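# Latency matching on the hand-held grippers, part 2

June 2023

In the May post I said the policy trained on our hand-held demonstrations closed too early on soft items, and that I suspected the timestamps. I have now had time to check. The short version is that the timestamps were wrong, fixing them helped, and the remaining failures have a different cause.

Setup first, for people who skipped part 1. Demonstrations are recorded with hand-held grippers, each with a fisheye camera looking out over the soft finger pads. Pose comes from visual-inertial SLAM on the same video. Jaw width comes from an encoder. The policy sees two frames, the relative pose history and the jaw width, and predicts a chunk of future actions. At training time all of this is assumed to share one clock, and it did not.

The encoder stream goes through a small board (we call it Lepik) that batches samples before sending them. The batching delay was in the documentation the whole time. I had read it as a maximum and it is closer to the typical value. On top of that, the camera stamps a frame at the end of readout. The two errors have opposite signs relative to the true exposure time, so they add when you subtract one stream from the other.
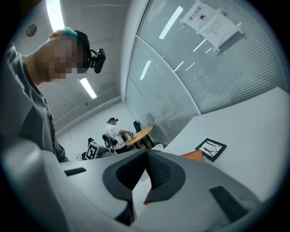 To measure the offset I opened and closed the jaws by hand in front of nothing in particular, tracked the pad edges in the video, and cross-correlated that signal with the encoder. Each gripper got 12 runs. The median offset was 55 ms, with the encoder late. The spread between units was small enough that I use one constant for all of them, although Valdis Rozīte disagrees with me on this and keeps a per-unit table in his branch. If the firmware changes he will be right and I will have to redo it.

A delay of that size does not sound like much. For rigid objects it isn't. The pads hit the object, the width stops changing, and the policy learns to stop at contact whether or not the label is a frame or two off. Soft packaging is different. A wrapper keeps deforming well after first contact, so the width signal carries most of the information about how hard the demonstrator is squeezing, and a shifted signal teaches the wrong relation between what the pads look like and what they should do next.

The data was reprocessed as follows:

1. Shift the encoder stream by the measured constant.
2. Resample to frame times with linear interpolation.
3. Drop any episode where SLAM lost tracking for more than five consecutive frames.
4. Recompute the action chunks from scratch. Do not patch the old ones.

Step 4 is there because I tried patching the old ones and got a day of confusing loss curves.

After filtering, 1326 episodes were left. Most of what was dropped had lost tracking near glass. Reflections of the ceiling lights move with the camera in a way that looks like parallax to the feature tracker, and striped or frosted panes give it many nearly identical corners to match. Wide-angle lenses see a lot of room, so there is usually a bad surface somewhere in view. Masking the gripper's own body helps (those pixels never move, and an unmasked tracker is happy to conclude that you aren't moving either). Masking glass automatically is harder, and I have not done it.
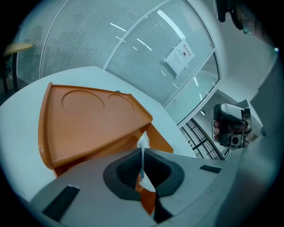

Results on the held-out pick set, same network, same number of training steps, same seeds: premature closing went from 31 failures to 12. I counted a closing as premature if the pads met before either of them had touched the item. Total failures dropped by less, as some of the early closes turned into late slips. That was expected. A policy that never reached the item could not drop it.

The slips are a separate problem. They concentrate on crumpled film, where the visible outline of the item says little about where there is anything solid to hold. Human demonstrators handle this by squeezing, feeling it give, and squeezing more. None of that feeling is in the recording. The width trace contains a shadow of it - a pause, then a second smaller closing - and I would like to know whether a longer width history is enough for the policy to pick that up. Ieva Stankevičius thinks not and wants a force estimate from pad deformation. The pad deformation is visible in the video, so in principle the information is already there.

Two loose ends. The sync script is in the Zestano repo under tools/align, with the cross-correlation window exposed as a flag. Set it wider than you think you need, as a narrow window will return a confident peak at the wrong lag. And the plots in part 1 were made with uncorrected data. I have left them up with a note, but please don't reuse the numbers.

Next I will run the longer width history with everything else fixed.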